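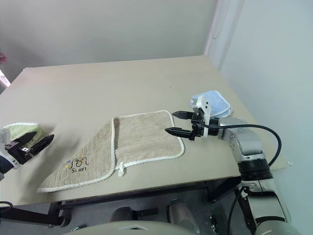
4. Materials and Methods

4.1 Study sites

The work was carried out at three guesthouses, referred to here as Husent, Skunholm and Tierney after the streets on which they stand. All three wash their towels on the premises. Husent and Skunholm have one washer and one dryer each. Tierney has two washers and dries on indoor lines for most of the year, with a dryer used only when the lines are full. Water hardness is the same at all sites, as they share a municipal supply.

Each guesthouse agreed to keep its normal detergent and its normal wash temperature during the study. Fabric softener was already out of use at Tierney. At the other two it was stopped a month before the first measurements so that residue from earlier washes would have time to work its way out of the cloth.

4.2 Towels

Cotton bath towels were bought in a single order from one supplier, Andmont, to limit differences between batches. Each site received 30 towels, and 11 more were kept in a drawer at the laboratory as unwashed controls. Every study towel was marked on its sewn label with a laundry pen. Guests were told by a card in the room that the towels were part of a study of wear, and they could ask for an ordinary towel instead.

Towels were taken out of service if they were torn, stained beyond normal cleaning, or lost. A towel that had been taken out was not replaced. We considered topping up the sets from the controls but decided against it, as this would have mixed towels of different ages within one site.

4.3 Absorbency and hand feel

Absorbency was measured by the sink method. A square was not cut from the towel, as is often done, because we wanted the same towel to return to service. The body of the towel was laid over a shallow tray holding 900 ml of water at room temperature, and the time until the surface in contact with the water had darkened evenly was taken with a stopwatch. Borders and decorative bands were kept outside the tray. These areas take up water more slowly than the pile and gave uneven readings in early trials.

Hand feel was scored by a panel of laundry staff who did not know how many washes a towel had been through. Towels were presented on a plain table. Panel members could fold, squeeze and rub the cloth but were asked not to smell it. Before each session the towels rested overnight in the same room, with the window closed and the heating left at its usual setting. Santosh Vishwakarma ran all of the panel sessions and recorded the scores on paper sheets, which were later entered twice and compared.

Long pile can lie in more than one direction, and creases change the way light falls on it, so color was not judged by eye. Figure 3 shows creases of this kind.

Figure 3. Beige towel with shaggy pile on a light beige tabletop. Darker creases and shadows are visible where the fabric folds.
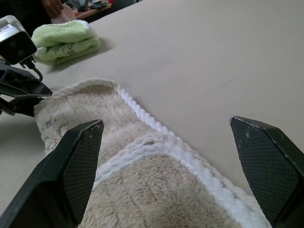

4.4 Drying records

Staff wrote down the start and end of each dryer load on a sheet taped to the machine. For line drying at Tierney, the time of hanging and the time of taking down were recorded. The second time reflects when somebody was free to collect the towels and so overstates the drying time on busy days. Line times from August are reported separately, as the windows in the drying room were open for most of that month.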